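Refill station update, and the rest of the water stuff

Quick one this time, printer deadline moved up again. Sorry for the state of it.

So. The refill counter at Prandau. It is open. Two taps, one for still and one for sparkling, both free to anyone with a bottle of their own. Bring a clean one please. The counter has a brush and soap but the line gets long when people stop to scrub.

Hours are the same as the shop, except the lunch closing, when the shutter is down but the outside tap stays on. Asked about this a lot. Yes it stays on. No you don't need a token.

What to bring: anything with a neck wider than a thumb. Metal, glass, hard plastic, all fine. Thin store bottles can be used again for a while but they get scratched inside and start to smell, so don't keep one going all summer. Caps go missing constantly. There is a box of spare caps under the counter, help yourself, put back what doesn't fit.
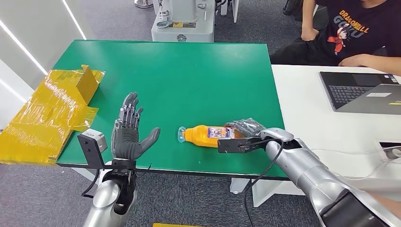
The deposit question. Still a mess. Prandau takes back glass only. Plemska takes glass and cans, at the side door, mornings. Plastic goes to the yard behind Peltov and nowhere else, and it has to be empty, they will hand it back to you if it sloshes. Crushed is fine at Peltov. Crushed is NOT fine at Plemska becuase their machine reads the label. Seven phone calls to get that straight and I would do it again only under protest.

Last count from the yard was 650 bottles in a month, from 104 households. Better than I thought. Most of it is juice and soda, not water, so the taps were never going to fix everything. A juice press got mentioned at the meeting. Somebody would have to clean it. Moving on.

Bulk soap and oil. Sarmiento are now doing refills of dish soap, laundry liquid and sunflower oil from the big drums. You pay by weight. Weigh your bottle empty FIRST, write the number on the bottom with the grease pencil, then fill. People keep filling first and then there is a discussion. Funnels are on the hook. The one with green tape is for oil, please, please keep it for oil. My dishes had a film on them for a week.

Prices went up a little on the laundry liquid. Dish soap the same. Oil depends on the drum, look at the card.

Dateline below is for the Peltov piece, which came in seperately and I'm putting it in as is.

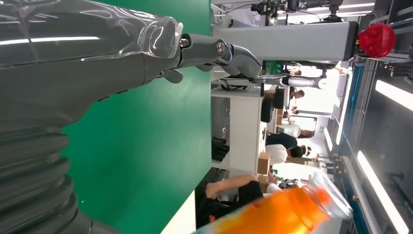
PELTOV, 22/01/2026

The yard will have new opening times from next month. Early mornings stay. The late afternoon slot goes, it was getting dark and the ramp is not lit. Anyone who can only come after work should use the drop cage by the gate, which holds 2 full sacks before it jams. Tie the sacks. Untied ones blow open and then it's bottles all down the lane, ask anyone who lives on it.

Please sort before you come. Clear in one sack, colored in the other. Caps on or off, either is ok now. Labels can stay. Sleeves, the shrunk plastic kind, have to come off, scissors on a string by the scale if you forgot.

No motor oil bottles. No paint. No bleach unless rinsed. Garden spray bottles never, rinsed or otherwise, those go to the county truck when it comes in June. Keep them in the shed till then, upright, away from the kids.

Cardboard is a separate pile and it has to be flat. Wet cardboard they won't take. If it rains on your way there, well, bad luck, try under a coat.

That's the Peltov part. One more from me: the drinking fountain by the Plemska bus stop is off for the winter, pipe is drained, so don't bother pushing the button. It comes back on after the last frost. Refill before you get on.

Corrections and complaints to the usual box by the Prandau door. Write so I can read it.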